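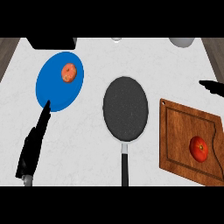

Computer rendering of a white marble worktop with faint grey veining.

Staging rules tightened for Momusstead listings

Estate agent Bekar will require a staging checklist for all homes listed in Momusstead from March. The form has 15 entries – lighting, storage and room use among them – and must be returned before the first viewing. Vendors may complete it themselves or pay £449 for a visit by staging firm Troment.

Fitriani Liem, lettings and sales manager at Bekar, said homes already on the market have 30 days to comply. Rental listings are exempt.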